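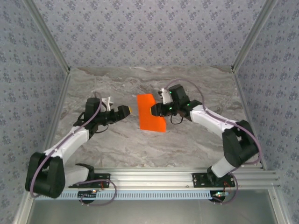 Handout 18, page 2

Two Arms, One Sheet: Timing, Frames and Who Gets to Let Go

Welcome back, everybody. If you missed Monday, grab the notes on single-arm grasping first, since I'm going to lean on them pretty hard. Today we add the second arm, and I'll warn you now that most of what goes wrong this week will be in your code and very little of it in the hardware (I know, I know, everyone says it's the hardware).

The job for this unit is a thin orange sheet. Pick it up from the table, get it into the air between the two arms, turn it, put it down again. It sounds like nothing! But a thin flat thing is mean to a planner. It has almost no height to grab, it can bend, and as soon as both grippers have hold of it, the two arms are one closed loop, and a small error in either one turns into a pull on the sheet.

1. Pick one frame and stick with it

Each arm comes up believing that its own base is the center of the universe. Fine for one arm. With two on the same rail, you need a shared frame, and I want all of us to use the same one so I can read your logs without a headache. We call it "table" in the Retau config. Everything the planner sees should be in table coordinates. Convert once, on the way in, and once more on the way out to the joint controllers. If I find a transform in the middle of your grasp code I will circle it in red.

The usual mistake is mixing up "left arm base in table" with "table in left arm base." The numbers look perfectly reasonable either way, and then the arm sets off in the wrong direction with great confidence. Before you run anything, ask Retau for the position of both fingertips with the arms parked and check the signs by eye. Left should be left. It takes a minute and I still do it every time.

2. Plan for both arms together (mostly)

You can plan for two arms in two ways. The first is to plan the left arm, freeze it as an obstacle, then plan the right. That's quick, and it works nicely while the arms are apart. The second is to treat the pair as one big robot with all the joints in one long list, and plan for the lot. Slower, but it's the one you want close in, where the wrists can bump.

Our planner, Gandine, does both. I'd like you to use the first mode for the approach and the second from the pre-grasp pose onward. Give it a budget of 500 milliseconds in the joint mode. If it can't find a path in that time, don't just crank up the limit! Look at your goal pose. Nine times out of ten somebody has asked for a wrist angle that puts the two grippers inside each other.

One more thing on collision models: remember the cables. They droop and loop off the arms, and they aren't in the arm model you get from the maker. Gandine lets you add padding per link, so pad the wrists more than you think you need. I lost a whole afternoon in July to this and I'd love it if you didn't.

3. The handover is a state machine, so write it as one

Please don't write the handover as a long script full of sleeps. Sleeps work on the day you tune them and never again. I want named states, and a clear condition for leaving each one:

APPROACH: the moving arm travels to its pre-grasp pose, fingers open.
ALIGN: correct the pose from the wrist camera, small steps only.
CLOSE: shut the fingers until motor current passes your threshold.
SHARE: both arms holding, both soft, no big moves.
RELEASE: the giving arm opens and backs straight out.
CARRY: the receiving arm owns the sheet.

SHARE is the touchy one. Drop the stiffness on both arms before you enter it. If both stay stiff, each arm fights to hit its own target exactly and the sheet takes the difference. Keep SHARE as short as you can, and never leave it on a timer. Leave it when the receiving arm reports a grip and has kept reporting it for 31 control cycles in a row. (Why 31? It's the number that stopped the false alarms on our setup. Yours may differ, so log it and see.)

Every state also needs a way out when things go badly. From ALIGN, back off and try again. From CLOSE, open and go back to ALIGN. From SHARE, the safe move is for the giving arm to keep holding and the receiving arm to let go. Write those exits before you write the happy path, because I promise you won't feel like it afterward.

4. What the wrist camera is good for

In ALIGN you're working from the wrist view, and your own fingers take up the bottom corners of it. Mask them out. They're always in the same place for a given finger opening, so a fixed mask per opening is fine. The other gripper is harder. It moves, it's yellow at the tips like yours, and it can cover part of the sheet, so an edge that vanishes under it isn't the real end of the sheet. 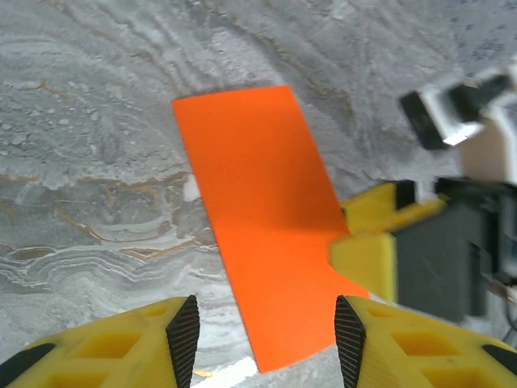

5. Finding the sheet's edges

Start with color, since orange on gray marble is about as kind as vision problems get. Threshold on hue and saturation, and leave brightness alone as much as you can: a shadow on the sheet will change the brightness a lot and the hue only a little. Watch the yellow, though. Yellow and orange are neighbors on the hue wheel, and a lazy threshold will happily swallow the fingertips and tell you the sheet has grown an arm. The brown veins in the marble can sneak in too, so throw away small blobs.

Then fit lines to the long sides. Use the side you can see all of for the angle, and treat the partly covered one as a check. Don't just put a box around the blob and take its center, which shifts every time a gripper hides a bit of orange. Nygård, our little viewer, will draw your fitted lines over the live picture, and if they twitch when the other arm moves, your mask is wrong.

For homework

Run your state machine in the Larkatano simulator first, with the sheet start pose shuffled on every run. Turn in the log, the state diagram (hand-drawn is great) and a paragraph on the failure that annoyed you most. Bench slots open once your simulator log is in. If SHARE never exits for you, check that the grip report is coming from the receiving arm and not the giving one, then come and find me.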